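Student Projects / Robotics and Automation
6 min read

Does More Folding Data Help? A Second Look at Our Own Result

Augustina Sowah and Mawuli Quansah
Project supervisor: Niilo Kokkonen
July 2021

In January our group reported that a folding policy trained on hand-held gripper recordings got better when we gave it more recordings. We had a chart with a line going up, and people liked the chart. This report is about why we no longer trust it very much.

The earlier project, which we called Selport, was simple in outline. People folded clothes using a pair of hand-held grippers with a camera on each one. The recordings were cleaned, cut into single folds and used to train a policy that predicts how the grippers should move next. The policy then ran on the two-arm bench in the Kallio lab. A fold was scored as a success if the garment ended up inside a taped rectangle with no sleeve or corner hanging out.

We trained on 300 recordings first and then on the full set of 1,751. The bigger set won. Our first report said that the method "scales with data." Seidu Mahama, who read it for the seminar, wrote one question in the margin: which data?

We didn't have a good answer. The first 300 recordings were nearly all towels and flat T-shirts, because that's what we had started with. Almost all the knits came in later. So when we went from the small set to the large one, we changed the amount and the kind of clothing at the same moment, and then gave the amount all the credit.

What we did this time

We made three training sets of the same size, 300 recordings each. Set A was the original early set. Set B was drawn at random from everything. Set C was drawn only from knits. We trained the same policy on each with the same settings and tested each one 80 times on the bench, with the garments in a shuffled order that the person scoring did not pick. Fiifi Agbenyega did the scoring and was not told which policy was running.

We also retrained on the full 1,751, because the January model had been trained with a slightly different image crop and we couldn't compare it fairly. That should have been caught the first time.

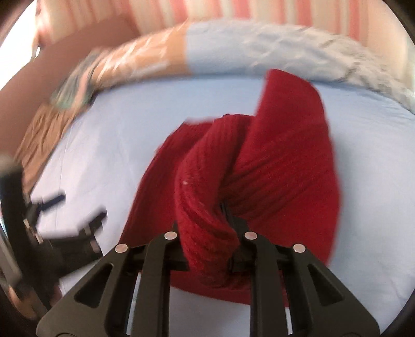
Knits are the reason the early set was such a poor guide. A towel has corners, and a policy can learn to find a corner and move it. A ribbed knit gives it much less to go on once it has been picked up. Take the deep red one: pinched by the gripper, it bunches into a thick, rope-like fold down the middle, with pleats running in toward the grip, and the tip of the left jaw is mostly hidden. The ribs are still readable near the center, but toward the outside the cloth is softened by motion blur. A person holding the tool can look past it, and the policy has only the camera view. We went back through the recordings and asked each other to mark where the hem was in knit examples like this. We often disagreed, which makes us doubt the hem labels used in January as well.

What we found

Set B did about as well as the full set on towels and flat shirts. The gap between them was small enough that a few lucky folds could account for it. On knits the full set was better than B, but Set C was better than both, with far fewer recordings. Set A failed on nearly every knit, usually by gripping the cloth well and then dragging the whole bundle to one side.

The plain reading is that the January improvement came mostly from the mix of clothing. More data may still help. We can't rule that out, and on mixed laundry the full set was the safest choice overall. But the claim we made was stronger than the evidence for it, and a reader would have been right to ignore it.

Reasons to doubt this report too

Eighty trials per policy sounds like plenty until it is split by garment. Some garment types got so few tries that we left them out of the discussion.

Each set was trained once. We had 2,600 hours of shared computer time for the term and used most of it on the full set and on two runs that crashed. Training each small set several times with different random starts would have told us how much the results wobble. We don't know.

The taped rectangle is a generous test. A sweater that lands in a wad inside the tape counts as folded. Fiifi kept notes on these and thinks Set C made more of them than the others, which would cut into its lead. We had no rule for scoring wads before the trials began, and we didn't want to invent one after seeing the results.

Last, all the test knits were borrowed from people in our course. Some of the same people made the recordings. We checked that no test garment was in the training sets, but a few looked very much alike.

Next steps

Brundolmont, the group taking over the bench, plans to repeat Sets B and C with new garments and a stricter score. We have given them the split lists, the scoring sheets and the January files, including the bad crop. We would like them to try to break the Set C result before anyone builds on it.

Our thanks to Seidu for the margin note.

Related projects
Selport: Learning to Fold from Hand-Held Grippers (January report)
Monavport: Sorting Small Parts by Touch
How Strict Should a Folding Score Be?
Camera Crops and Other Quiet Mistakes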